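7 March 2018
Posted by Clukard

Bought a leaf blower. The Plotwood 200, if you're taking notes. The box promises "whisper quiet", so I'd like to meet whoever does the whispering at Plotwood.

First go on the drive this morning. The leaves left. They went next door, then came back with friends.

The manual covers eleven languages and one type of hedge trimmer. There is no hedge trimmer in the box.

Battery life is given as 71 minutes. On full power I got as far as the gate.

My old Gelleo ran on petrol, weighed as much as a calf and started on the ninth pull. I miss it already. Sold it for 90 quid to a man who didn't ask about the ninth pull.

Pringle the cat has moved into the wardrobe until May.

Spare battery: 810 grams, and it costs nearly as much as the blower did. I've ordered one, obviously.
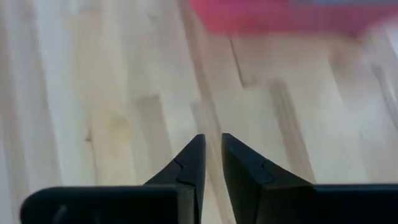 The blower still needs somewhere to live, as the shed is full of things I bought to tidy the shed. I fancy a shelf for it by the back door, pale wood in narrow boards joined side by side like these, wide enough for the charger too. The rake can stay where it is, looking smug.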